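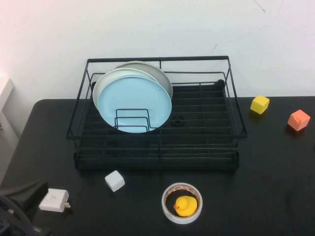
A dish rack is a cupboard with holes in it, one Oston respondent told us, and she could not see what there was to ask about after that. We asked anyway. Her remark turned up in the first round of interviews and caused some trouble in the coding, as we had at that stage a category for drying and a category for storage and no intention of letting the two meet. By the second round they had been merged, and the respondent had the satisfaction, had she known of it, of having redesigned our instrument from the far side of her sink.

Figure 4. Three round plates in a black wire rack, leaning back one behind another, with the wire plate holder in front of the foremost.

4.2 The standing plate

Of all the objects that pass through the rack, the plate gives its owners the least to argue about. It is flat, it is round, and the trade has spent a long time bending wire to suit it. Mugs are the subject of section 4.3 and pans of section 4.4, where tempers are shorter. We take plates first in the hope of establishing what agreement looks like.

The material comes from the 260 households of the main survey, drawn in unequal parts from Oston and Clisari, and from the kitchen diaries kept by 18 of them. The diarists were asked to note what went into the rack, where it went, and when it came out again. The third instruction produced the most blank space. Several diarists wrote "still there" and drew an arrow down the page, and one arrow continued overleaf.

Nearly every household said that plates should stand on edge. Agreement stopped at the next question, which was what they should stand against. The racks in the survey can be sorted by how much help they offer. At one end is the rack with a fixed row of slots along its whole length, in which each plate has its own berth and touches nothing. At the other is the plain basket with a grid for a floor, which holds a plate up much as a field holds up a fence post. Between them is the basket with a small separate divider, of the bent-wire kind that can be seen against the pale blue plate in Figure 4. We call this last sort the loose-holder rack, a name adopted after a meeting that went on longer than the name deserves.

Owners of slotted racks spoke of them with a certain calm. A slot makes the decision for you, and the only skill left is in finding it with wet hands. The complaint, where there was one, concerned bowls. A slot is cut for the thickness of a plate and takes a personal dislike to anything deeper, so that a bowl laid across the slots will sit at a tilt and collect a spoonful of water in the lower side. Several respondents in Clisari had learned to tip this out over the sink before putting the bowl away. Others had learned to wear the spoonful on the sleeve.

Owners of loose-holder racks were more talkative. The holder can be moved, and so there is a question every day of whether it has been moved to the right place. In shared kitchens it had usually been moved by somebody else. Respondents described it as "the bent bit", "the toast thing" and, in one household of four adults, "the gate". The gate was said to belong at the left. When asked why, the household gave four answers at once, of which the only one audible on the recording is that it had always been there. They had bought the rack in July and the interview took place the same autumn.

Leaning deserves a paragraph of its own. Plates in a loose-holder rack seldom stand straight, and are not meant to. They lean back in a file, with the first taking the support it can get and the rest taking support from their neighbours. The arrangement is stable for as long as no one wants a plate from the middle. The diaries contain a fair number of entries in which someone did. The usual outcome was noise. Breakages were few, and were reported in the passive voice: a side plate "got chipped", a saucer "was found to have gone". We have not pressed the point.

The order in which plates are racked matters more than we had supposed. If the largest goes at the back, its rim shows above the others and the whole file can be read from the front, as it can in Figure 4, where the rearmost of the three stands taller and the two behind the blue one show chiefly as silvery-grey rims. If the largest goes at the front, everything behind it vanishes and is washed again by the next person, who assumes that the small plates must still be in the bowl. Respondents with strong views wanted large to small, back to front, every time. Respondents without strong views lived with them, and complied when watched.

Against this stands the matter of the washing order. People who wash plates tend to wash them as they are stacked by the sink, and plates stacked by the sink have the big ones at the bottom. The small plate is therefore clean first and reaches an empty rack, where the sensible place for it is at the front with nothing yet behind it to lean on. A few households dealt with this by washing from the bottom of the stack, which involves lifting the stack. One Oston diarist tried it for a single evening and wrote "no" beside the entry. Most put the small plate at the back where it would stay up, and abandoned the theory.

Gaps come next. The handbook issued by the Sulent housing advice project recommends that plates be racked so that air can pass between them, and gives a drawing in which three plates stand well apart and appear to be on bad terms. We showed the drawing to our respondents. They approved of it. They then described, with no sign of discomfort, how they pushed plates together in a pile so as to get the colander in. The drawing contains no colander. A revised version, we suggested to the project, might include one, together with the lid of something and the part of the blender that does not fit anywhere.

Whether close stacking slows the drying of plates in ordinary use is a question we can answer only from the diaries, and the diaries are poor evidence. A diarist records a plate as dry on touching it, and touches it on needing it. A plate may thus be recorded as taking all night to dry when it was fit for use by the end of the washing-up and simply had no engagements until breakfast. We did consider having the diarists check at fixed times. The suggestion was put to the pilot group in Clisari on a Sunday and was received as an intrusion on the Sunday.

What the diaries do show well is residence. Plates in daily use rarely reached the cupboard at all. They went from rack to table to bowl to rack, and the cupboard was left to the plates that came with the good intentions: the matching set, the oval dish, the thing for cake. This is what the respondent quoted at the head of the section had grasped before we did. In her kitchen the rack was where plates lived, and drying was something that happened to them there in the early part of their stay. The Rathore inventory, which lists almost 2,000 items of kitchenware by the place where they were found, treats everything in the rack as "in transit". On our reading a good share of it had arrived.

A minority of 7 households held that a plate left in the rack overnight was a plate not properly finished with. These households dried by hand, kept a cloth for the purpose and a second cloth for other purposes, and did not care to see the two confused. Five of them nevertheless owned a rack. Asked what it was for, they said that it was for the plates while they found the cloth.

Then there is the choice of surface. A rack on a draining board sheds its water into the sink by means of gravity, which is provided free. A rack on a table or worktop sheds it onto the table or worktop. Respondents in small kitchens had often moved the rack away from the sink to make room for the washing of larger things, and had gone on to acquire a tray, a folded towel or a tolerance. The folded towel was the commonest. It was described as temporary in every case, including those where it had been washed, dried and returned to the same place for years. Dark worktops were praised for hiding crumbs and blamed for showing every dried drop, usually by the same person and once in the same sentence.

Colour came up less than the retail literature would lead one to expect. Few respondents had chosen a rack to go with their plates. Mixed plates were the rule, with survivors of two or three sets leaning on one another in no particular harmony, and the odd one out was often the favourite. Asked which plate they reached for first, diarists tended to name the one at the front of the rack. Asked why it was at the front, they said it was the one they had used last. We ran this question both ways round in the second interview and obtained the same circle, turning in the other direction.

Mugs, to which we now come, do not lean.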